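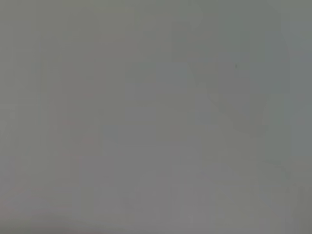
Sem De Smet asked after last week's session why the arm did not simply stop, if the wrist view carried so little information. The question is a good one and I will use it to organize these notes, because the short answer (the arm had no rule that told it to stop) hides several different mistakes.

Session 7. Loss of usable view at the wrist

Reading before class: chapter on fault detection, first half only. The second half we take in January.

1. The case

The cell is called Lucero. It has one arm, a two-finger gripper and a small wrist camera, and it moves parts from a tray to a fixture. The control program is Multis, and the part finder that runs on top of it is Jomov. During the run that we study, Jomov received frames like the one at the top of this handout: gray nearly everywhere, very low contrast, no object that a person can name with certainty. The sharpest mark in it is a tiny dark speck in the upper right.

Jomov still gave a position for the part. Multis accepted the position and the arm moved down beside the tray, where it pressed on the table until the force limit was reached. The limit worked. The fingers had to be replaced and the cell was out of use until the next morning.

2. What the log says

The camera link was reported as healthy the whole time. Frames arrived at the correct rate and with the correct size. The health check looked at these two things and at nothing else. The log shows 53 frames of this type in one row before the contact, and for 18 of them the part finder returned a position. For the others it returned "none," and Multis kept the last position it had.

Please notice that there are two separate faults in the last sentence. A missing answer was treated as permission to use an old one, and the old one had no age limit.

3. What we can and cannot conclude from a frame

Students often write in the report that "the lens was dirty" or "the camera was out of focus." From one frame we may not say this. A soft gray field can come from a surface very close to the lens, from bad focus, from a film on the glass, from strong stray light, or from a mix of them. The speck could be dust, and it could also be something else. In the report, write first what is visible, then the possible causes, then the test that would separate them. For example, if the pattern stays the same while the arm moves, suspect the lens or the sensor. If it changes with the motion, suspect something in front.

The Broltness group wrote "cause not established" in their report and received full points for that part. I mention this because several of you believed it would cost points.

4. A simple check for contrast

Take the gray values of the frame and compute the spread. When the spread is under a threshold, the frame is marked unusable and no position may be calculated from it. The threshold must be found on your own cell, with your own light. Do not copy it from a neighbor.

One warning. A single dark speck can raise the difference between maximum and minimum very much, so do not use this difference. Use the standard deviation, or cut off the extreme values first.

Time matters also. On this cell the arm can travel for up to 700 milliseconds before a stop command has full effect, if the command goes by the normal queue. The check must therefore use the direct stop input.

5. Before you restart after such a fault

Press the stop and lock the cell before a hand goes near the gripper. Save the log and the frames. Only then look at the lens. In our case the lens was wiped first and the frames were saved after, and for this reason section 3 has no answer.

6. Homework

Write the stop rule for Lucero in plain sentences, no code. It must say what happens with one unusable frame, with several, and when the view comes back. Should the arm continue by itself in the last case? Give your reasons. One page is enough.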